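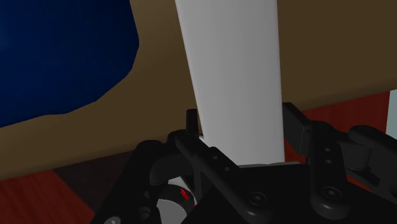 安全与检查 > 电子测量台 > 检查清单与批注

电子测量台年度检查清单(附逐项批注)
Wirnendale 公共电子工坊 · 5月15日修订

上一版用了一整年,页边写满了铅笔字,有些批注比检查项本身还长,看得我特别高兴——说明大家真的拿着它趴在台子底下看过!这次修订把那些铅笔字都整理进来了,放在每一项后面的“批注”里。有的很短,有的啰嗦,我舍不得删。

适用范围:测量室内的台式示波器、直流稳压电源、信号发生器、台式和手持万用表、隔离变压器、电子负载,以及它们的线缆、探头和附件。焊台和回流炉另有清单,高压间也另有清单,请别混着填。

结果栏只写三种:合格、待修、停用。写“还行”的请重写。去年有一栏写的是“挺好的,我很喜欢”,心情可以理解,但它没告诉我们接地电阻是多少。

开始前准备好:经过校准且在有效期内的接地电阻测试仪、绝缘电阻测试仪、一只确认完好的手持万用表、手电筒、放大镜、无绒布、异丙醇、标签纸、红色停用牌、一支写得出字的笔。最后这样东西请现场试一下。

A 部分 断电状态下的检查

A1 总开关与断电确认
检查:拉下台面总开关,挂牌,用万用表在每个插座上确认无电压。
结果:____
批注:先在一个已知有电的插座上验表,再去测台面,测完回来再验一次。三步一步都别省。手持表的保险丝断了以后电压挡照样能用,可要是表笔线内部断了,屏幕上那个漂亮的零就是假的。

A2 台面总开关的位置与标识
检查:从台前站立位置伸手可及,标识清晰,周围没有堆放物。
结果:____
批注:去年靠墙那张台子的开关前面放了一整摞元件盒。搬走只用了一会儿,但真出事的时候谁也不会有这个耐心。今年我给每个开关前面的地面都贴了黄线,贴得有点歪,效果很好。

A3 电源线外观
检查:整根过手,查割伤、压痕、硬化、变色;插头无松动,插脚无烧蚀。
结果:____
批注:一定要过手!用眼睛看会漏掉很多。手指沿着线一路捏过去,碰到忽然变软或者变硬的地方就停下来仔细看。特别留意进插头那一小段,弯折都集中在那里。找到一处藏得很深的损伤时,那种满足感真的不亚于修好一台机器。

A4 可拆卸电源线与仪器的匹配
检查:线上标注的额定电流不低于仪器铭牌要求;三芯仪器使用三芯线。
结果:____
批注:抽屉里那些来路不明的线请一律拿出来,看不清额定值的直接剪断插头再丢。剪断很重要。完整丢进垃圾桶的线会自己走回抽屉,每年都走回来几根。

A5 电源插座(仪器后面板)
检查:插座不晃,保险座盖完整,能顺畅取出保险管。
结果:____
批注:请在断电、拔线之后再取保险管。老型号的旋盖式保险座塑料会变脆,拧的时候用合适的一字螺丝刀,轻轻往里顶再转。

A6 保险管规格
检查:取出保险管,与后面板标注核对电流、电压、快慢断特性和尺寸。
结果:____
批注:这是整张清单里收获最大的一项,我每年都最期待它。换过保险的人往往只看电流,手边有什么就塞什么。慢断换成快断,开机偶尔就烧;快断换成慢断,该断的时候它不断。两种都见过。核对完请在机身后面贴一张小标签,写上正确规格,下一个人会感谢你的。

A7 手持表内的保险管
检查:打开后盖,核对型号是否为原厂指定的高分断能力保险管。
结果:____
批注:玻璃管和陶瓷管装进去都能导通,电流挡都能用,看起来都对。差别只在短路那一瞬间才显出来,那时候表正拿在你手里。发现玻璃管替代品,立即换掉,并在备注里写明是哪只表。两只 Korno 手持表去年换过原厂保险,今年请再开盖看一眼,顺便看电池有没有漏液。

A8 外壳与紧固件
检查:外壳无裂纹,螺钉齐全,通风孔没有被遮挡,把手和支脚牢固。
结果:____
批注:螺钉缺一颗也算待修。有些外壳螺钉同时负责接地连接,少了它,接地测试的结果就会飘。支脚松掉的仪器摆在台边特别容易滑,顺手拧紧就好。

A9 通风与灰尘
检查:清理进风口滤网,用手电筒从格栅往里看风扇叶片。
结果:____
批注:吸尘时用一根扎带把风扇叶片轻轻固定住,别让它被气流吹得飞转,轴承会不高兴,有的风扇还会反过来发电。清完记得把扎带取下来!请把扎带用颜色鲜艳的那种,原因不用我多说,做过这件事的人都懂。

A10 接地线连续性
检查:用接地电阻测试仪测插头接地脚到外壳裸露金属的电阻,包括前面板接地端子和 BNC 外壳。
结果:____ 读数:____
批注:测试时把电源线轻轻弯一弯、晃一晃,看读数会不会跳。稳稳当当的一个值才算数。测试夹要夹在没有喷漆的金属上,漆面上测出来的东西毫无意义。示波器的 BNC 外壳通常与大地相连,读数应该很低;手持式、电池供电的型号不同,先翻手册再下结论。

A11 绝缘电阻
检查:电源开关置于接通位置,相线和中线短接,对接地脚施加测试电压,记录读数。
结果:____ 读数:____
批注:开关忘了拨到“开”,测的就只是半截线和一个开关,数字会漂亮得不像话。带电子式开关的仪器没法这样测,改做泄漏电流测试,在备注里注明。测之前先读手册里关于内部浪涌保护器件的说明,有的器件会在测试电压下导通,让一台完全健康的机器看上去像坏了。

B 部分 通电检查

B1 恢复供电的顺序
检查:先确认所有仪器开关处于关断,再合总开关,然后逐台开机。
结果:____
批注:逐台!看着每一台亮起来,听一听声音,闻一闻。老示波器预热时有一点温热的灰尘味很正常,刺鼻的、像鱼腥的、像烧糊塑料的都不正常,立刻关掉。

B2 漏电保护装置
检查:按下测试按钮,确认跳闸;再用测试仪测动作时间和动作电流。
结果:____ 读数:____
批注:按钮只能证明机械部分还活着,所以仪表测试也要做。测试前通知旁边台子上的人保存数据。有一年没通知,隔壁一段跑了整夜的温漂记录就这样没了,我到现在想起来还心疼。

B3 直流稳压电源:空载输出
检查:每一路从零调到最大,用外接万用表比对面板读数;旋钮转动时输出没有跳变。
结果:____
批注:Jesach 双路电源每路最高 36 V,两路串联时总输出会越过 60 V 直流,超出我们对裸露接线柱允许的上限。需要串联使用,就必须换上带护套的安全接线。今年我把这一条写在了电源面板旁边的标签上,字很大。

B4 直流稳压电源:限流
检查:设定一个较小的限流值,用短接线短路输出,确认进入恒流状态,指示灯切换。
结果:____
批注:我太喜欢这一项了!看着恒压灯熄灭、恒流灯亮起,整个反馈回路的性格都在这一下里。短路前先把限流调低,短路时间不要太长。假如指示灯来回闪,先查短接线接触好不好,再怀疑电源。

B5 直流稳压电源:输出关断
检查:按下输出关断键,接线柱电压应迅速下降;记录残留电压。
结果:____
批注:有的老型号根本没有输出关断键,只有总开关,关机时输出端还可能冒出一个小尖峰。用示波器单次触发抓一下,抓到了就把波形打印出来贴在机器上。贴着波形的机器大家用起来会格外小心,比写“注意”管用得多。

B6 隔离变压器
检查:确认次级对地无直流通路;外壳标识清楚;一次只接一台被测设备。
结果:____
批注:每年都要再讲一遍:隔离变压器给被测设备用,示波器老老实实接地。把示波器的接地脚断开来“浮起来”测,机壳就可能带上危险电压,人一碰就成了回路的一部分。需要浮地测量,请去柜子里拿差分探头。差分探头好用极了,没用过的人快去试试。
补充:隔离变压器次级后面,前级的漏电保护不再能保护你。这一点和直觉正好相反,请新来的朋友读两遍。

B7 示波器自检与探头补偿
检查:运行自检;用校准输出端逐个通道、逐根探头做补偿;方波顶部应平直。
结果:____
批注:探头和通道要配对,换了通道就得重新调。补偿用的小螺丝刀请用塑料柄、非金属头的那把,金属头一靠近,波形就变了,拿开又变回来,能把人调疯。调好以后把探头和通道用同色的色环标起来。

B8 示波器输入端
检查:BNC 中心针无弯曲,锁扣顺畅;切换耦合方式,基线没有异常偏移。
结果:____
批注:切到 50 Ω 输入时请特别小心,允许的电压比高阻挡低得多,很多前端就是这样烧掉的。检查时看一眼上一位使用者有没有把通道留在 50 Ω。离开之前把它拨回高阻挡,算是我们这里的一点礼貌。

B9 信号发生器输出
检查:输出开关可靠;设定一个固定电平,用功率计或示波器核对;检查输出接头有没有磨损。
结果:____
批注:N 型接头请对准再旋,旋的是外圈,别转线缆本体。接头里面用放大镜看,中心针回缩一点点,在低频上毫无感觉,频率一高反射就来了。去年有一台我们怀疑了很久的发生器,电平怎么测都偏低,最后发现问题全在一根用旧的转接头上。换掉之后曲线平得让人想鼓掌!
有反向功率保护的型号,请确认保护没有处于触发状态。没有保护的,在输出口挂一张提示牌:不得接发射机。

B10 衰减器与负载
检查:核对额定功率标签;用万用表测直流电阻;外壳没有过热变色。
结果:____
批注:假负载被烧过一次以后,直流电阻往往还能读出一个差不多的数,所以变色的一律拿去网络分析仪上再扫一遍。散热片表面温度超过 80 °C 时要停下来,加装风扇或者降功率。皮肤碰到那个温度会立刻受伤,而金属看起来和凉的时候一模一样。

B11 电子负载
检查:风扇随功率加速;过温保护说明可查;远端感测线接法正确。
结果:____
批注:远端感测线接反或者脱落,负载读到的电压就不可信。先用小电流核对面板电压和外接表读数,两边对得上再往上加。接电池做放电测试时,电池侧必须串保险,而且要靠近电池,放在负载那一头起不到保护线缆的作用。

B12 台式万用表
检查:各挡位短接归零;用已知电阻和参考电压源核对;前后输入切换开关位置清楚。
结果:____
批注:前后输入切换开关!每年都有人对着一台读数永远飘忽的好机器发愁,低头一看,开关在“后”。我自己也中过招,在那里折腾了整整一个下午。今年在开关旁边贴了一个小箭头。

B13 资产编号 443 的老电源
检查:按 B3 到 B5 全部执行,另加开盖目视检查(断电并等待内部电容放电完毕之后)。
结果:____
批注:这台是工坊里年纪最大的在役仪器,大家都舍不得它退休。开盖重点看大电解电容顶部有没有鼓包,底部有没有渗液,整流桥附近的电路板有没有发黄。去年十月更换了滤波电容,换完以后纹波小得惊人,我拉着每一个路过的人来看。请把今年的纹波数值写进备注,我想把它们连成一条线。
开盖之后哪怕电源线已经拔掉,也要先用表量电容两端,确认电压降下来了再伸手进去。放电用带绝缘柄的放电电阻,别拿螺丝刀直接短接。

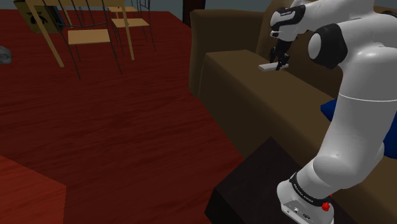 线缆、附件与工作环境

C 部分 线缆与附件

C1 测试线与香蕉插头
检查:全部使用带护套的安全型;弹片有弹性;线身没有露出内层颜色。
结果:____
批注:双层绝缘线的内层常做成另一种颜色,看见内层颜色就说明外层磨穿了,直接停用。这个设计我一直觉得聪明极了。老式裸露插头只允许在低压台上使用,请单独放在贴了标签的盒子里。

C2 表笔
检查:测量类别标识与使用场合相符;笔尖护帽在位;拉扯线根没有松动。
结果:____
批注:笔尖护帽特别小,特别会跑。丢了护帽,那支表笔的测量类别就跟着降了,别再拿去测配电箱。今年多买了一些备用护帽,放在工具车上层的透明小盒里,随便拿。
还有一个小测试很好玩:表置电阻挡,两支表笔短接,然后用手把线根往各个方向弯。读数稳稳不动的就是好表笔,一跳就换。

C3 示波器探头
检查:探头本体无裂纹;接地夹弹簧有力;×1/×10 开关到位;附件齐全。
结果:____
批注:接地夹那根线断得最多,藏在护套里看不出来。症状是波形上忽然多了一层毛,你还以为电路在振荡。先换一根接地线再怀疑自己的设计!接地弹簧针请放回原来的小袋子,它能让高频测量好看一大截,可惜滚到地上就再也找不到了。

C4 同轴线缆
检查:两端接头牢固,屏蔽层连续,外皮没有压扁;长线要扫插入损耗。
结果:____
批注:收线时顺着它自己的弯绕大圈,别绕在手肘上。被椅子轮子轧过的线,外皮会慢慢弹回来,里面的介质回不来。凡是看到扁过的痕迹,就上网络分析仪看一眼。扫出来不合格的那些,我们剪短以后拿去做低频跳线,也算有了新工作。

C5 转接头盒
检查:按类型分格;清洁螺纹与接触面;磨损的挑出来。
结果:____
批注:用无绒棉签沾一点异丙醇擦,等它完全挥发再拧。接上力矩扳手听到“咔”的那一下就停,再补一下反而过了。50 Ω 和 75 Ω 的 BNC 请分开放,乍一看特别像,得凑近看中心针周围的介质。

C6 多孔插座板
检查:无串接,无过热变色,插孔夹持有力,额定值未被超过。
结果:____
批注:插座板后面再插插座板,一律拆掉,没有商量余地。哪怕后面那一块只插了一个台灯。需要更多插口,请写在本页最后的需求栏里,我们来加装固定插座。去年按需求栏加装了靠窗那一排,大家用得可开心了。

C7 防静电手腕带与台垫
检查:用测试器逐条测手腕带;台垫对接地点电阻在规定范围内;接地扣无氧化。
结果:____
批注:手腕带里串有限流电阻,自己拿导线替代是不允许的。还有一条经常被忘:操作裸露的高电压电路时请摘下手腕带。防静电和防触电在这件事上要求正好相反,动手前想清楚今天在做哪一种活。
台垫请用专用清洁剂擦,含硅的家用清洁剂会在表面留下一层绝缘膜,擦得越勤越不导静电。

D 部分 工作环境

D1 照明
检查:台面照度均匀,灯具不闪烁,灯罩牢固。
结果:____
批注:换灯管时请带一台示波器和一个光电二极管过去,看看新灯的闪烁波形,很有意思,顺便也就完成了检查。个别便宜的灯会在测量室里撒下一大片开关噪声,我们拆掉过两盏,拆完之后底噪肉眼可见地降了。

D2 通道与地面
检查:通道畅通,过道无线缆横跨;必须横跨时使用线槽盖板。
结果:____
批注:临时线最容易变成永久线。凡是用胶带贴在地上的,请在胶带上写日期,下次检查时还在,就要么装线槽,要么拆掉。

D3 椅子
检查:气杆和脚轮完好,靠背不松,高度可调到适合台面。
结果:____
批注:放进安全清单里有人笑过我,可是坐着够不到旋钮的人会把整个上身探过台面,袖子就从带电的电路上扫过去了。椅子调对高度,这种事就少了一大半。

D4 温度与湿度
检查:记录室温和相对湿度;确认仪器处于手册规定范围。
结果:____ 读数:____
批注:做校准比对的当天,请提前开空调让房间稳定下来,仪器也要充分预热。手册里写了预热时间,各机型不同,照着做。急急忙忙测出来的偏差,过一会儿自己就消失了,白白写了一张待修单。

D5 灭火器材
检查:类型适用于带电设备;压力表指针在绿色区;检验标签在有效期内;取用路径无遮挡。
结果:____
批注:请顺手读一遍瓶身说明,大声读也可以。会读说明的时间只有现在。锂电池测试区另外放置专用的防火容器,盖子必须能一只手打开,请真的用一只手试试看。

D6 急救与应急联络
检查:急救箱齐全;触电急救步骤张贴在门边;联络电话核实有效。
结果:____
批注:核实的意思是真的拨过去。先断电,再救人,这句话已经贴在每个总开关上方。除颤器在走廊,从测量室门口走过去看一眼它的状态灯,记住路线。

D7 单独作业规定
检查:规定张贴清楚;使用者已阅读签字。
结果:____
批注:裸露部分超过 60 V 直流的带电作业,必须有第二个人在场,而且这个人要知道总开关在哪里。戴着耳机在另一头看书的不算在场。我知道晚上灵感来了很难忍住,请先把电路画完,明天叫上同伴一起通电,这样还能有人和你一起欢呼。

E 部分 校准与记录

E1 校准标签
检查:每台仪器标签清晰;到期日未过;未校准的仪器贴有“仅供指示”标签。
结果:____
批注:“仅供指示”听起来像是贬低,其实它让一台仪器继续有用。看大致波形、找断线、听有没有信号,它们全都胜任。只要别拿它给测试报告签字就行。送去 Galli 校准的那批回来以后,请把证书上的不确定度也抄到机器档案里,光抄“通过”两个字太可惜,那些数字才是花钱买回来的东西。

E2 期间核查
检查:使用同一组参考件,在两次校准之间核对关键仪器,绘制趋势。
结果:____
批注:趋势图是我个人最爱的一页纸。单个读数看上去都合格,连起来一看,有一台正在朝着一个方向慢慢走,你就能在它越线之前把它送出去。画图时请统一坐标,别每年换一个比例。参考电阻请放回带泡棉的木盒,轻拿轻放。

E3 固件与设置备份
检查:记录固件版本;导出校准常数和用户设置(支持的机型);检查后备电池。
结果:____
批注:后备电池是个安静的定时问题。有些老机器的校准常数就靠它撑着,电池一没电,常数全丢。换电池前一定先备份,并查清楚该机型是否需要在通电状态下更换。需要通电更换的,交给有经验的人,两人一起做。

E4 停用仪器
检查:红牌写明原因和日期;电源线已取下;存放在停用架上。
结果:____
批注:原因请写具体。“坏了”这种红牌没法修,“第二通道在最灵敏挡上基线偏高,预热后更明显”这种红牌,修的人看到会眼睛发亮。把线取下来另外收好,免得哪位热心人顺手又插上了。

E5 手册
检查:每台仪器的手册或打印节选在柜内可取;安全章节有中文摘要。
结果:____
批注:安全摘要还差几台没有写完,欢迎认领!写摘要是了解一台仪器最快的办法。我写完电子负载那份之后,才发现它有一个一直没人用过的动态模式,从此测电源瞬态响应方便得不得了。

上次检查遗留项

靠门测量台的接地端子松动:已更换端子和垫圈,复测稳定,结项。
电子负载风扇有摩擦声:已清洁,声音减小但还在,今年请重点听,必要时换风扇。
信号发生器输出接头磨损:备件已到,待更换。更换后必须复测电平,再撤红牌。
差分探头缺一只钩夹:仍然缺。谁在自己的工具包里看到它,请放回来,绝不追究。
隔离变压器外壳标识褪色:已重新打印,覆了透明膜。

填写说明

每台仪器单独一份,A 部分和 B 部分必须由同一个人连续做完,中途换人就从 A1 重新开始。C、D、E 部分可以分头做。读数写单位,写测试所用仪表的编号。改动处划一道线,旁边签名,别涂黑,涂改液也请收起来。

发现待修项时,先处理危险,再填表。表可以晚一点填,带着裂口的电源线一刻也别留在台上。

拿不准的地方写下来问。去年问得最多的是“手册上没有规定接地电阻的限值怎么办”,目前的做法是按工坊内部限值执行,限值表夹在测试仪箱盖内侧,今年换成了更大的字号。

如果检查时发现了有趣的东西,请一定写在备注里:奇怪的波形、前人留下的纸条、机箱里藏着的备用保险座。我会从头到尾读完每一份。

需求栏

(请写明位置、用途、需要的插口或工具)
____
____
____

检查人:____ 复核人:____ 仪器编号:____ 测试仪表编号:____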